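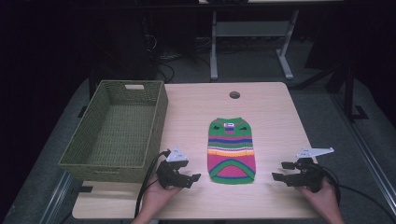 Striped knit and a green basket on the table.

Painting old furniture – quick notes from the Camham workshop

Typing this up between coats so excuse the mess. Mostly stuff people ask when they come in with a dresser they already started on.

Cleaning first
Do it. Even if it looks clean. Old polish and hand grease sit around the knobs and along the top edge of drawers, paint slides right off that. Warm water, drop of dish soap, then again with plain water. Leave it overnight. Kitchen pieces need a proper degreaser, twice.

Take the hardware off. All of it. Bag the screws and tape the bag inside the drawer they came from. Number the drawers too, on the back, in pencil. Old drawers only fit their own hole and you will not remember.

Sanding
150 grit to dull the shine, 220 after filling. You are not trying to get to bare wood. Veneer – go by hand, go light, a power sander will be through it before you hear the difference. Vacuum, then a barely damp rag. Tack cloths are fine but some leave a waxy feel and then you get fish eyes in the paint.

If it's from before 1978 and already painted, test for lead before you sand anything.

Stains coming thru
Pine knots and old mahogany bleed. Pink or yellow blotches a day after the second coat, everybody thinks it's the paint. It's the wood. Shellac based primer, two thin coats, let it dry between. Water based primer won't hold back mahogany, tried it on the Skosta sideboard and had to do the whole top over.

Brush or roller
Roller for flat sides and tops, the small foam kind, 4 inch. Brush for legs, trim, panels. Work the panel first then the rails then the stiles. Don't go back over it when it starts to drag – leave the mark, sand it out tomorrow. Going back makes it worse every time.

Rinse a new brush and let it dry before you use it. Gets the loose bristles out.

How much paint
Less than you think. A quart did the Zamani hutch inside and out with some left for touch ups. Write the color and the date on the lid. Dab of the paint on the lid too.

Drawers that stick
Don't paint the sides or the runners. If somebody already did, scrape it back. Then rub with a candle stub, plain white, no scent no dye. Still sticking in July, leave it alone till fall before you plane anything. We planed one in summer and it rattled all winter.

Wax or topcoat
Wax looks nicer. Topcoat lasts longer. Anything that gets cups or a lamp moved around on it, use the topcoat, water based over white or it goes yellow. Wax on bed frames, mirrors, shelves that mostly just sit there. Never topcoat over wax, it wont stick.

Three thin coats. Light rub with 320 in between.

Waiting
Dry is not cured. Dry in an hour or two, cured in three or four weeks. Until then no heavy lamps, no vases, no plastic mats. Felt pads under everything. Don't stack painted doors face to face, they will weld themselves together.

Old knobs
Brass ones – hot water and dish soap overnight, then an old toothbrush. Most of the paint falls off. If a screw hole has gone loose, toothpicks and wood glue, snap them flush, let it set, screw back in.

Chalk paint notes and the Nardale blue mix are on the next page when I get to it.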